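Buying Before You Build: Planning the Kit for a Fruit-Sorting Cell
Handout for session 4

I wrote the first version of these notes after watching a group spend their whole allowance on an arm and then discover they had no money left for anything to put on the end of it. So we start at the other end this year - with the fruit - and work back to the shopping list.

Our job is a small one. Loose fruit on a table, a basket, and an arm from Trevum that has to get one into the other. We do it all in simulation until the order goes in, and I want your budget sheet to grow out of what you find there.

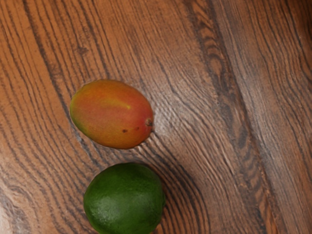

4 min read

Take a mango and a lime on the same bit of table. One is long, lying on its side, and the other is round, so the first line on your sheet is how wide the fingers need to open. Get the supplier to quote the opening with the pads fitted! Prieto and Sellow both send drawings if you ask nicely, and Bart Meijer has last November's quotes in the shared folder.

Then look at the wood. It's shiny in places and very stripy, and I'd like you to run your detector on it before you price a camera. If the grain confuses it, a plain mat is a far cheaper fix than a better sensor. Put both on the sheet anyway, with the mat first.

Please split your costs like this:
Arm and controller
Gripper, pads and one spare set of pads
Camera, mount and lights
Table, mat, baskets
Delivery, fitting and training
Held back for surprises: 11 per cent of the total

People always try to shave that last one. Leave it alone, I'll only put it back. 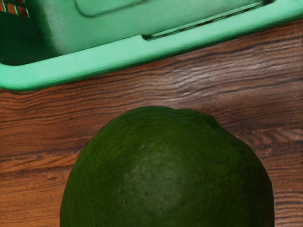

Ezequiel Manzano

Now the basket, which most groups forget to cost at all (it's a basket, how hard can it be). Our model is mint-green plastic with a thick rounded rim, and an avocado sitting this near to it is a good test of whether your gripper body clears the edge on the way down. A slim gripper costs more. Moving the basket back costs nothing, so try that in the simulator and write down what it does to your cycle time.

Dark green skin on brown wood also wants checking under dimmer light than you'd choose. Cayetano Palacios can show you where the light settings live.

For lead times, use 26 working days for the arm and 3 for the small stuff unless you have something firmer in writing. Draft sheets to me by 7th March, one per group, with the quotes attached. If you're still stuck between two grippers, send both versions and mark the one you'd pay for.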